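Scoring and Scheduling in a Two-Division Village Cricket League

Project report, second year, Sport and Data module

1. Background

The Brolham Evening League is a 20-over cricket competition played between May and August. It has two divisions, and the clubs we worked with, Flaltirden and Droltetti, were both in the top one during the season we studied. Matches start at 6.15 pm and are meant to finish before the light goes.

The league gives 2 points for a win and one for a tie or a washout. Teams level on points are separated by net run rate. Several clubs had complained that net run rate was hard to follow and that it rewarded sides who happened to play the weaker teams on small grounds. Our project set out to check whether the final table would have looked different under other tie-break rules.

2. Data

We used the scorebooks for the top division. Most were typed up by the clubs and sent to us as spreadsheets. The Rudd ground still keeps its book by hand, so we copied that one out ourselves, which took most of a week. Where the scorebook and the league website disagreed, we used the scorebook.

The division scored 2,496 runs in the first half of the season. We had hoped to have ball-by-ball records for every match, but only Flaltirden and Droltetti kept them in full. For the other clubs we had innings totals, wickets and overs faced.

Washouts were left in the table with their single point but taken out of the run rate figures, as the league does.

3. Method

We rebuilt the table three times. The first version used the league's own rule, to make sure our sums matched the published table. The second put head-to-head results first and used net run rate only if those were level. The third used number of wins, then wickets lost per match.

All the work was done in a spreadsheet, with a short script to check the overs. Overs caused more trouble than expected. A score made in 17.4 overs has to be entered as 17 overs and four balls, and one of our early sheets treated it as a decimal. We found this when Droltetti's run rate came out slightly too high, and every sheet was then redone.

A side bowled out early is counted as having faced its full 20 overs. Two of the scorebooks did not follow this, so we corrected them by hand – the changes are marked in the appendix.

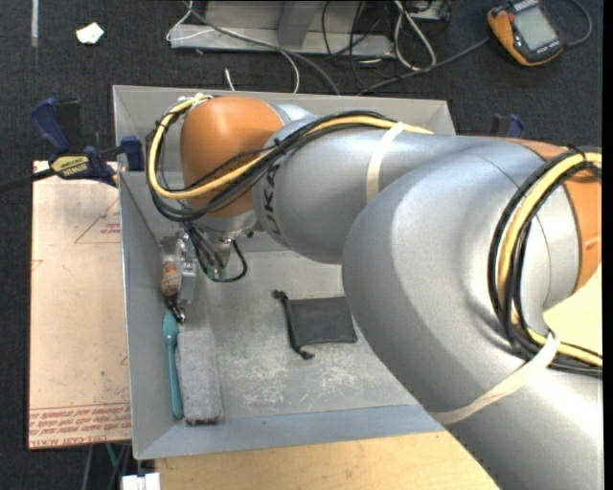
The Flaltirden scorer wrote back after reading our draft and said that head-to-head looked fair on paper but would have been no use in a wet year, when half the return fixtures were never played. Droltetti's reply was shorter and asked only that whatever rule was chosen should be printed on the fixture card.

4. Results

Our first table matched the published one in every position. Under head-to-head, Flaltirden and Droltetti changed places, with Flaltirden going up to second. They had finished level on points, and Flaltirden had won the only completed match between them. The top and bottom places did not move.

The third rule gave the same order as head-to-head for the top four but swapped two sides lower down. One of these had tied a match and so had fewer wins for the same points.

Droltetti's strong run rate came largely from one match at Rudd, where they chased a low total in under nine overs. With that match removed, their rate fell below Flaltirden's. We do not suggest that it should be removed, but it shows how far a single result can move a side in a short season.

5. Limits

One season is a small sample. We did not look at the second division and had no way to allow for ground size, as only Rudd could give us boundary measurements. We also did not consider bad light, although several chases in August were shortened by it.

6. Recommendation

We suggest that the league keeps its points system and uses head-to-head as the first tie-break where both fixtures, or the only completed one, gave a result. Net run rate would stay as the second. The spreadsheet has been passed to both clubs, with a note on how to enter part overs.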